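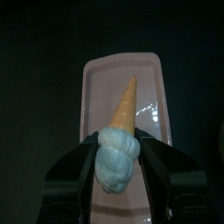
Vellbridge Toy Library, Reviews Team

Henel Ice Cream Cone and Serving Tray: review

Last updated 8/17/24

Play food is the part of our stock that gets borrowed most and comes back in the worst state, so we look at it harder than we look at jigsaws. The Henel cone is sold with a shallow pink tray under the name Scoop Stop. We bought 2 sets at full price. They have been out on loan and on the floor at our drop-in sessions, and we think we know them well enough now to write them up.

The cone is one piece. The blue swirl doesn't come off the biscuit-coloured part, and children who have used a stacking ice cream set will try to pull it off. A few were annoyed. The others got on with handing it to people. If you want scoops that stack and swap, buy the Manole set instead, although the scoops in that one go missing and the cones on their own are not much use.

We like the shape. The swirl is fat, with soft rounded tiers going down to a lumpy end, and it looks like the kind that comes out of a machine at the seaside. The cone is slim and narrows to a rounded point. We pressed the point hard into a palm and it was fine. Small children tend to hold it by the swirl, just where it meets the cone, and older ones hold it by the cone as you would a real one. Both grips work. There are faint ridges across the cone, but they are shallow and don't do much for sticky hands.

Colour is a matter of taste. The blue is a pale powder blue and in poor light it goes nearly grey. Our back room has bad bulbs and the swirl looks quite dull in there. By the window it is much better. The cone is a light orange-tan and nobody mistook it for anything else. We would have liked a second flavour in the box.

The tray is a plain pale pink rectangle with low sides. It holds the cone lying down and that is all it does. It has no holes or slots for standing a cone upright, and a cone this shape will not stand on its tip or on its swirl. Several parents asked about a stand. Henel doesn't make one. The tray does get used for other things, mainly as a shop counter and once for a whole afternoon as a bed for a rabbit.

Cleaning is the weak point. The creases between the tiers collect fluff and crumbs, and a cloth goes straight over the top of them. We use an old toothbrush with washing-up liquid and then leave the cone on a rack overnight. The cone part wipes down in seconds. The tray is easy too, apart from the corners.

As for wear, we have had no splits. One cone has a scuff near the tip from being dragged along the radiator. The blue has faded slightly on the set that lives on the windowsill, so store it out of the sun if you can. The box is thin card and did not last. We keep both sets in drawstring bags.

Price is harder to judge. Hetov does a bigger play food tub for less money per item, but the pieces are smaller and the ice cream in it is flat on one side. For a library or a nursery we would pay more for the Henel. For one child at home, who may play with it for a week and then forget it, we would look for it second-hand.

Good: nice shape, comfortable for small hands, hard-wearing so far.
Not so good: creases hold dirt, no stand, only one cone in the set.

Score: 3.5 out of 5. We will buy another set in October if the budget allows.

50 shares | 2 comments

Recent reviews
Manole Stack and Swap Ices
Hetov Market Stall Tub
Wooden fruit for cutting: which fastenings last
Henel Tea Tray, second look
Drawstring bags for toy storage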